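# Hard floors and footstep noise in shared student flats
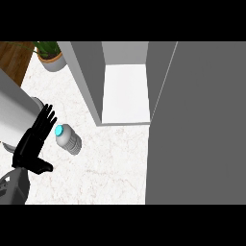

Issue 2, p. 8

Yannick Huet

Complaints about noise from the flat above are common in Dravwood, where most of the older blocks had their carpets taken out and stone or tile put in. This project asked whether a cheap underlay makes enough difference to be worth fitting under a rug.

I used two rooms in the Beyene building, one directly over the other. In the upper room I dropped a rubber ball from the same height 70 times on bare marble, then 70 times on a rug, then 70 times on the rug with 8 mm felt under it. A sound meter in the lower room logged the peak each time. The work was done in July, when the block was quiet.

The rug alone took the edge off the sharp sounds but did little for the dull thud. Adding the felt helped with both – the lower room readings fell again, and the spread between drops got smaller. I threw out two readings because a door banged on the stairs.

Marble is harder than the tile used on the other floors, so the results should not be carried over to those rooms without a repeat. I also only tested one rug, a flat weave from Jenamine. A thicker pile might close the gap.

The full table of readings is in Appendix A. The meter settings are in Appendix B.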